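Tridia Infostand Plundalley
Artikelnummer 448

Der Plundalley ist ein faltbarer Infostand für den Straßenwahlkampf. Er ist für Ortsverbände, Wählergemeinschaften und Einzelbewerber gedacht, die auf Marktplätzen und in Fußgängerzonen Material ausgeben. Theke, Rückwand und Dach werden zusammen in einer Tragetasche geliefert. Das Gesamtgewicht liegt bei fast 17 kg.

Aufgebaut wird der Stand zu zweit. Die Beine rasten einzeln ein und lassen sich auf unebenem Pflaster in der Höhe verstellen. Werkzeug ist nicht nötig.

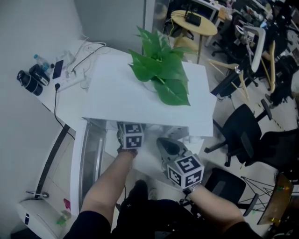
Die Theke hat auf der Rückseite ein Ablagefach für Flyer, Unterschriftenlisten und Kleinmaterial. Das Fach ist von vorn nicht einsehbar. Wer abschließbaren Stauraum braucht, zum Beispiel für die Spendendose, bestellt den Einsatz Ditau dazu. Er wird von hinten eingeschoben und passt auch in ältere Theken der Baureihe Alhassan.

Front und Rückwand werden mit einer Textilbahn bespannt, die rundum mit Klett befestigt ist. Nach der Wahl wird nur die Bahn getauscht — das Gestell bleibt, wie es ist.

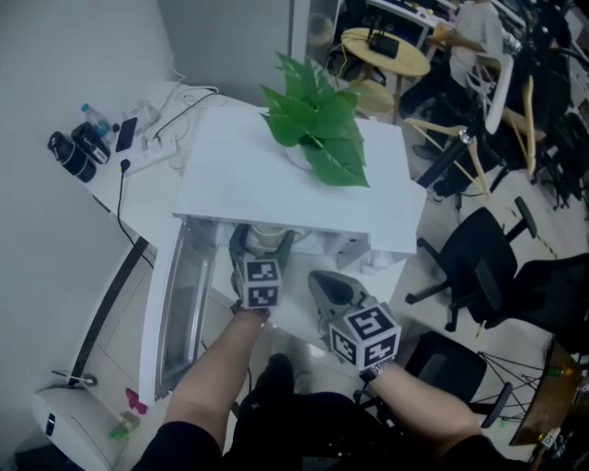 Druckdaten nehmen wir als PDF in CMYK an, mit 10 mm Beschnitt an jeder Seite. Schriften bitte einbetten oder in Pfade umwandeln. Kandidatenfotos sollten nicht aus sozialen Netzwerken heruntergeladen sein, sie reichen in der Auflösung meist nicht aus. Logos setzen wir nur nach Vorlage. Die Angaben zum Verantwortlichen im Sinne des Presserechts muss der Kunde selbst prüfen. 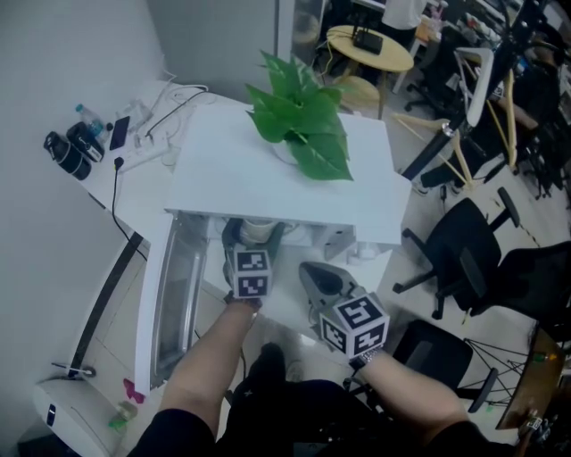 Weißer Schrank mit offener Schublade und Topfpflanze

Lieferumfang
Theke mit Ablagefach
Rückwandgestell
Dach mit zwei Streben
Textilbahnen für Front und Rückwand, bedruckt
Tragetasche
Aufbauanleitung

Bodengewichte sind nicht enthalten. Bei Wind muss der Stand beschwert werden, bei Sturmwarnung ist er abzubauen. Für die Aufstellung im öffentlichen Raum ist in der Regel eine Sondernutzungserlaubnis der Gemeinde erforderlich, die der Veranstalter beantragt.
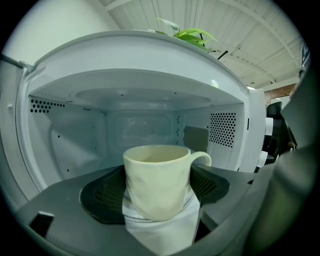
Garantie und Ersatzteile
Auf das Gestell geben wir 2 Jahre Garantie. Textilbahnen sind Verbrauchsmaterial und davon ausgenommen. Streben, Füße und Klettbänder sind einzeln lieferbar.

Ansprechpartner
Bestellung und Angebote: Kwaku Owusu
Druckdaten und Freigaben: Faraji Temba

Stand der Angaben: 6.11.22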